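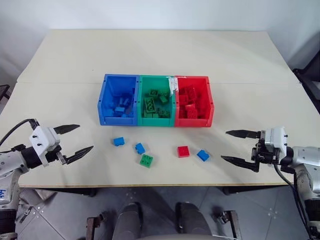

Fig. 1. Bricks kept by colour: blue, green, red.

Sorting and Finding: notes for session 7
Skaltdale Evening Classes, Looking After Small Collections
Handout updated August 27, 2026

Right, so last time we did labels, and I promised we'd get on to the thing everyone really wanted to argue about, which is what order to put stuff in. I've typed these up from my own scribbles, so forgive the odd jump. Bring them with you, we'll be writing on them.

1. Sorting is a guess about the future

Whenever you put things into groups you're guessing how somebody will come looking for them later. I sort my spice jars by the alphabet and my partner looks for them by the cake they went into. We've lived like this for years and the nutmeg is never where either of us wants it.

Colour is the sort most of us learn first. It's quick, a child can do it, and you can check it from across the room (see Fig. 1). But if you're building a wall and you need a long thin piece, colour doesn't help you much. You'd have to rummage in every bin. Sort by shape instead and the wall goes up faster, but the child who wants an all-red fire engine is now the one doing the rummaging. Have a think about which of those two people your own collection is for.

2. Some words we'll keep using

Key: the thing you sort by. Colour, date, size, surname, whatever.
Second key: what you sort by once the first has put things together. Date first, then place, for instance.
Flat sort: one key and you stop there.
Nested sort: groups inside groups. Lovely to look at, a pain to keep up.
Stray: an item that hasn't got a group yet. Every collection has strays, so give them a tray of their own and put a date on it.

3. The Yakubu postcards

I go on about this box every year, sorry! The Yakubu box is 292 postcards that came to me in one big muddle, and I've sorted them three different ways. First by place, which felt obvious. That gave me one enormous heap for the seaside and a lot of sad little heaps with a single card in each. Then by date, except that 136 of them had no postmark I could read, so nearly half the box landed under "don't know". In the end I went by sender, with place as the second key, and it worked a treat, because the people who ask to see the box nearly always ask who wrote to whom.

What I'd like you to take from this: I should have tried it on a handful first. Pull out 13 items, sort them by your chosen key, and see how it feels. If four of them go straight into the strays, pick another key and have another go. It takes ten minutes and I've never once regretted it.

4. How many groups?

Fewer than you think. With seven or so I can hold the whole lot in my head, and past that I start needing a list to tell me what the groups are. The Sonlow seed packets were a bit of a horror in that respect. Whoever had them before me made a group for every month AND every bed in the garden, and January had a whole drawer to itself with nothing in it.

Do leave room to grow, though. A group that's full to the top on day one will spill into its neighbour by spring, and then you're sorting all over again.

5. For next time

Choose something at home with at least 20 bits in it. Buttons, recipes, screws, old tickets, I don't mind. Sort it twice using two different keys, and time yourself finding the same three items under each. Jot down the times and which way annoyed you less (annoyance counts as a result in this class).

If you've got the reading pack, have a look at the Zevard chapter on card indexes. It's dry for the first few pages but stick with it, the bit about cross-references is good and we'll start from there.

Tea money goes in the tin by the door, please.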